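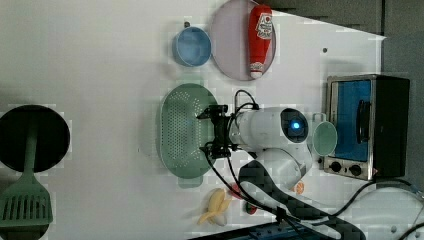
Guests write to us with the same questions before they arrive, so we have put the answers on one page. Pinell is a house with self-catering flats at the edge of the village, and you cook, clean and shop for yourself during your stay. Every kitchen has a cooker, a fridge and the basic things, such as a round black pan, a slotted spatula that will not scratch it, bowls and plates. If you need something special, for example a cake tin or a very large pot, please bring it with you.

When can we arrive and when must we leave?

You can come in from 3 in the afternoon. On the last day we ask you to leave the flat before 11. If your bus is later, you may put your bags in the room beside the entrance. The room is locked, so ask us for the key.

How do we get to Pinell?

By bus from Sulon. The stop is in front of the station and the company is called Özkan. The ride takes 50 minutes and you pay the driver in cash. In winter the last bus goes at 18.40, and if you miss it you will need a taxi. We can call one for you, but we can't promise that it will come quickly.

By car you follow the river road until the chapel and then turn left. Some navigation systems send you over the forest track. Please don't take it, it is closed to cars and there is no place to turn round.

Is there parking?

Yes, behind the house, one place for each flat. A second car can stand at the sports field, where it costs nothing.
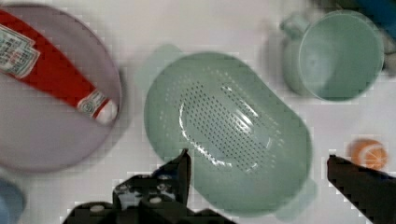 How much is the deposit?

The deposit is 295 for each flat, for any length of stay. We send it back within 6 working days after you leave. We take something off only for real damage. A broken glass is not a problem, but please tell us so that we can replace it for the next guests.

Are sheets and towels included?

Sheets yes, and one bath towel for each person. Tea towels are in the drawer. For stays longer than one week we give you fresh sheets in the middle.

Can we bring a dog?

One dog is welcome in the ground floor flats. Please write this in your booking, because the upper flats are kept free of animals for guests with allergies. Dogs may not stay alone in the flat.

Where can we buy food?

The village shop is small but it has bread, milk, eggs, pasta, ketchup and vegetables from the area. It closes for lunch. For a bigger choice you must go to Sulon, and we advise you to do this on the way here. 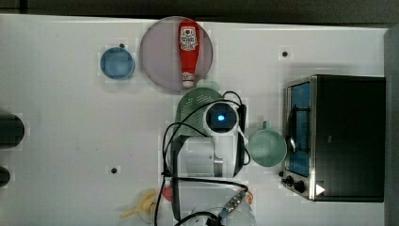
Photo: Pinell / Travel

What do we do with rubbish?

Glass and paper go in the containers by the road. All other rubbish goes in the grey bags which you find under the sink. Please don't leave bags outside at night, as the foxes open them.

Is the house open all year?

We close for the first two weeks of December for repairs. The rest of the year we are open.

Is there wireless internet?

Yes, in all flats, and it is free. The password is on the card by the door. The connection is good enough for e-mail and for a film in the evening, but in a storm it can be slow.

Can we cancel?

Up to 30 days before arrival you can cancel without cost. After this we keep half of the price, unless we find other guests for the same dates. We recommend a travel insurance.

This page was last changed on September 8, 2024. The prices for next year are on the booking page.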